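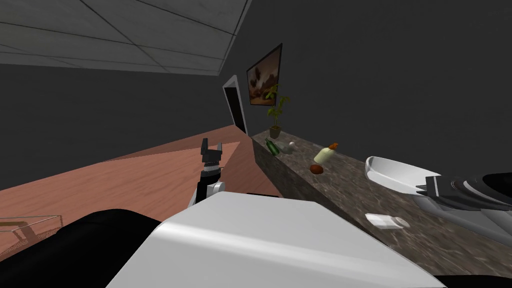

Render: Hậu Chu

May, second night in Nulitska

Woke before six because the lorries start early on the main road. I had asked for a room at the back and was given one at the side, so I could hear the lorries and also the kitchen extractor. The hotel is the Eklund. It has 35 rooms on three floors and no lift, and the woman at the desk says it is full from now until the pass closes. I am in 151, on the first floor, next to the linen cupboard. The numbers go from 118 straight to 140 and then carry on, and I walked past my own door twice last night looking for it.

Breakfast was from seven. Boiled eggs, white bread, a soft cheese I didn't know, tea from an urn. The coffee ran out at twenty past and more was promised. I had two eggs and put a bread roll in my coat for later. A walking party at the long table had taken all the jam.

Hot water came at last at half past seven, quite suddenly, and it was too hot to stand under. The shower has no mixer, just two taps a long way apart. I washed my socks in the basin and hung them on the window catch.

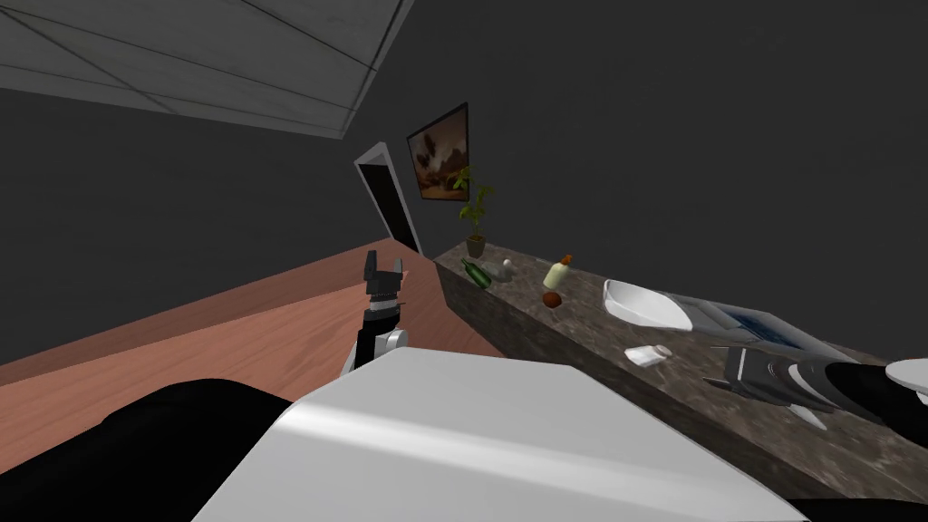

Marble counter, wooden floor, white-framed doorway

Paid for three more nights. The price on the board is 500 a night with breakfast, and the booking page had said less, but it turned out the lower price was for the old building across the yard, where the bathroom is shared. I went over to look. The rooms are bigger there and quieter, and the beds looked better than mine. The bathroom was at the far end of a corridor with no light. I decided to stay where I was.

Walked to the bus office to ask about Prastitz. There are two buses, one at eight in the morning and one at two, and the afternoon one doesn't run if the driver thinks the road is bad. He decides at lunch. The man in the office would not sell me a ticket ahead and said to come on the day with coins. Prastitz is at 1,219 metres and still cold at night, he said, so I should ask for a second blanket as soon as I arrive, before the others do. I wrote this down.

Lunch was the bread roll and a tomato on the wall by the river. It rained for ten minutes and then stopped.

In the afternoon I tried to sort out a bed in Prastitz. There are three places in the guidebook. The first didn't answer. The second answered and put the phone down. The third is called Nurosia and is a guest house with a kitchen you can use, which I would like, as I am tired of eating out and my stomach has been poor since the coast. They have one room left, up under the roof, with its own basin and the toilet one floor down. I took it for four nights. They want nothing in advance, only that I ring again if I am going to be later than nine, when they lock the front door.

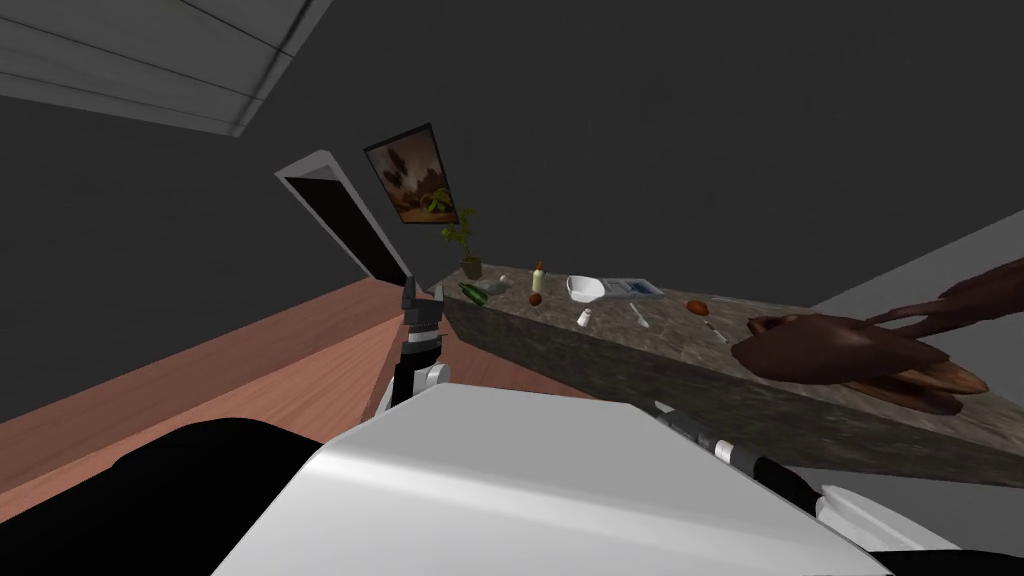 Kitchen counter, grey-brown stone or marble

Wrote two letters and half of a third. The desk sells stamps but only one kind, so the letter home has too much postage on it. I also mended the strap of the small bag with fishing line, and it seems strong enough. The boots need doing and I have left them.

Supper downstairs, soup and a pork chop. The potatoes were good. I sat by the window with the back page of this book and made a list for Prastitz: matches, salt, rice, a small pan if there's one cheap, candles.

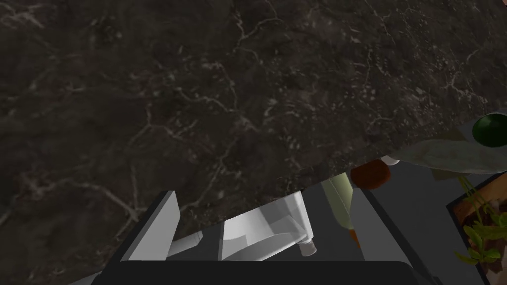 I have been thinking about what I want from a guest house kitchen, having used four of them this spring. Two rings that both light, a sharp knife, and a shelf with my room number on it. A good length of worktop helps more than a big cooker does, because everyone wants to chop at the same time. I'd be happy with dark marble and pale veins running over it like the one shown here, though on a surface like that I would never find a dropped grain of rice. At the last place the worktop was a door laid over two cupboards and it rocked. I managed well enough on it for a week.

Bed at ten. The extractor is still going. Socks not dry, so I have moved them to the back of the chair. Must ask at the desk tomorrow about an early breakfast on the day of the bus, or at least an egg to take with me.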